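工单主题：确认邮件里的入住时间自己变成了 19:44
产品：Welix 预订管理，托管版
提交方：Clarnetti 旅舍，前台
处理人：Tobias Abernathy
优先级：普通（提交方填的是“紧急”，系统自动改的）
状态：已解决，留有后续事项

首次描述

我们的入住时间是 15:00，多年没改过，后台设置里也是 15:00，门口牌子上还是 15:00。从周五下午开始，发给客人的确认邮件写的是“入住时间：19:44 起”。

第一位客人打电话来问的时候，我们以为她看错了。第二位客人把邮件转了过来，我们才承认不是她看错。第三位客人什么也没问，在镇上逛到天黑，19:44 准时出现在前台，还为没有早到而颇为得意。我们没忍心告诉他。

请尽快处理。周末的客人不会都这么守时。

重现步骤：
新建任意预订，勾选“发送确认邮件”，保存。
打开收到的邮件，看“入住须知”那一段。
预期：15:00 起。实际：19:44 起。

退房时间正常。早餐时间正常。停车说明里把“左转”写成“右转”，这是我们自己写错的，已经改了，不在本工单范围内。

第一次回复（Tobias Abernathy）

您好，感谢联系 Welix 支持。请先确认以下几项：

浏览器缓存是否已清空。
账户时区是否正确。
是否有同事在后台修改过入住时间。

如果以上都没有问题，请附上一封出错邮件的完整原文，包括邮件头。

提交方回复

缓存清了，顺便把所有人的登录状态也清了，夜班同事为此打了电话来。

时区是对的。况且我们想了很久，也没想出哪个时区和我们差 4 小时 44 分钟。

修改记录里没有人动过入住时间。倒是有人在二月改过早餐里鸡蛋的做法，不知道有没有关系，写上供参考。

邮件原文已附。

内部备注（Tobias Abernathy）

邮件原文看过了。模板版本没有问题，变量名也没有问题，正文里的值在渲染之前就已经是 19:44。所以错不在模板，在取值。

先怀疑缓存。配置缓存的有效期是 600 秒，理论上等十分钟就会换新。等了，换了，新值是 19:44。缓存很尽职地把错误又刷新了一遍。

再怀疑 Kashindye 邮件网关。它去年有过把半角冒号改成全角冒号的前科，所以凡是时间出错，大家的第一反应都是先骂它。查了队列，积压 700 封，看着吓人，都是昨晚限流留下的，内容与发出时一致。这次与它无关。已向负责网关的同事道歉，对方说习惯了。

还剩下导入器。周五中午 Welix 上线了“智能填充”，从旅舍自己的网页文字里抽取入住时间、退房时间、宠物政策之类的信息，用来补后台里的空白字段。说明书上写得很清楚：只补空白，不覆盖已有值。

后台的入住时间不是空白。先记在这里。

给提交方的回复

已初步排除缓存、时区和邮件网关。请把旅舍网站上目前对外显示的文字原样发来，包括“关于我们”和客房页。不必整理，越原样越好。

提交方回复

原样附上。语气是上一任经理定的，我们只改过价格。

“关于我们”页：
Clarnetti 旅舍位于 Ukden 老城坡道的上端，建筑入住 1944 年以来几经修缮，保留了原有的楼梯与天井。我们为旅人提供安静的夜晚和诚实的早餐。天井每日开放至日落，请勿喂鸽子。

（“入住 1944 年”这句话我们也读不通。据说原文是“1944 年起有人入住”，某次改版时有人嫌它啰嗦。）

客房页：
客房在二楼，朝向天井。床品每位客人更换一次，连住可应要求更换。如需加枕头，请与前台联系。走廊夜间留灯。价格请见预订页，本页价格仅供怀旧。

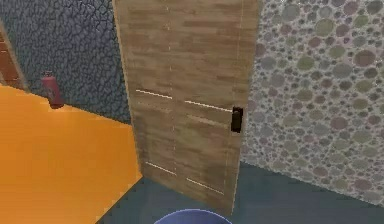
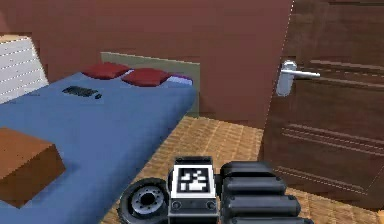
客房页配图（效果图）：第一张为木门，第二张为床与红褐色墙面。

“联系我们”页：
前台有人时请按铃，前台没人时也请按铃。我们能听见。

以上就是全部文字。还有一个“周边”页，内容是一家已经关门的面包房，我们一直没舍得删。

内部备注（Tobias Abernathy）

找到了，“入住 1944”。

抽取规则看到“入住”两个字，往后找最近的四位数字，前两位小于 24，后两位小于 60，于是得出 19:44，置信度“高”。后面跟着的那个“年”字，规则没有看。规则作者的注释写的是“中文页面里时间常省略冒号”，这句话单独拿出来并没有错。

在测试环境做了几组对照：

把“入住 1944 年”改成“建于 1944 年”：不触发。
改成“入住 1974 年”：不触发，因为没有哪个钟会走到 74 分。这解释了为什么其他老房子改的旅舍没有报同样的问题，它们的年份大多不像时间。
改成“入住 1944 年”，但页面别处另写“入住时间 15:00”：仍然取 19:44，因为它在页面上出现得更早。规则相信先来后到。

然后是覆盖的问题。说明书说只补空白，实际为什么覆盖了？继续查。

后台的入住时间有两个字段，一个是给人看的，一个是给邮件用的。旧账户迁移时只填了前者，后者留空，读取时自动借用前者的值，借了好几年，一直相安无事。智能填充检查的是后者，看见空白，很高兴，填上了 19:44。从此邮件不再借了。

也就是说，说明书没有撒谎。它确实只补了空白。

给提交方的回复

原因已经查明。贵旅舍“关于我们”页中的建筑年份被系统误认为入住时间，写入了一个仅供邮件使用的字段。该字段在后台界面上不显示，所以你们看不到任何异常，这一点我们很抱歉。

已经做的处理：
该字段已手动改为 15:00。
贵账户的智能填充已关闭。
尚未发出的确认邮件已重新生成。

需要你们做的：
新建一个测试预订，确认收到的邮件显示 15:00。请在保存后等 15 分钟再看，邮件网关仍在消化昨晚的积压。
对已经收到错误邮件的客人，可以在“群发通知”里选择“受影响预订”，系统会列出名单。更正通知的措辞请自行决定，我们的默认模板开头是“好消息！”，不太建议使用。

另外，不是必须，但那句话或许可以改一改。

提交方回复

测试预订收到了，15:00。

又建了一个，还是 15:00。夜班同事不放心，凌晨自己又建了一个，也是 15:00，但她忘了取消，早上保洁去收拾了一间没人住过的客房，评价说这位客人非常爱干净。测试预订已全部取消。

更正通知发出去了，没用“好消息！”。有客人回信说他本来就打算晚到，问 19:44 的安排还算不算数。我们说算。

关于那句话，我们开会讨论过。一派主张改成“建于 1944 年”，另一派指出房子并不是那一年建的，那一年只是开始有人住，再早的事要去问镇档案室，而镇档案室只在上午开门。目前暂定“自 1944 年起迎客”。请问这样写会不会被系统理解成别的？

回复（Tobias Abernathy）

已在测试环境试过，“自 1944 年起迎客”不触发入住时间。

它触发了“前台营业开始时间”，值是 19:44。

贵账户的智能填充已经关闭，所以不会有影响，句子可以照用。这一条我另外记进了缺陷单。

提交方回复

收到。那就这样写。

还有一件小事：客人手机上收到的提醒短信用的是哪个字段？

回复（Tobias Abernathy）

短信用的是第三个字段。

刚查过，贵账户的第三个字段也是空的，目前借用第一个字段，显示 15:00。我把它也手动填上了 15:00，免得以后有谁看见空白又高兴起来。

内部备注，关闭前

根因：抽取规则不检查数字后面的单位；邮件用的入住时间字段在旧账户中为空，且不在界面上显示。

临时措施：所有从旧版迁移来的账户先停用智能填充，等规则修好再逐个恢复。

后续事项：
规则增加对“年”“元”“号”“平方米”等后缀的排除。房号也要试，有旅舍在页面上写“入住 1230 房的客人请走侧门”。
迁移脚本把借用的值真正写进去，短信字段一并处理。
说明书中“不覆盖已有值”一句需要重写。产品那边认为原句准确，我也认为准确，仍然需要重写。
给邮件网关的自动告警改名。它现在叫“可能是 Kashindye 的问题”，对团结不利。
群发通知默认模板的“好消息！”，已转给文案，对方问有什么坏处。把本工单链接发过去了。

提交方确认关闭。满意度评分：四星。附言：扣掉的一星是为那位在镇上逛到天黑的客人，他后来说晚饭不错，但那天一直在下雨。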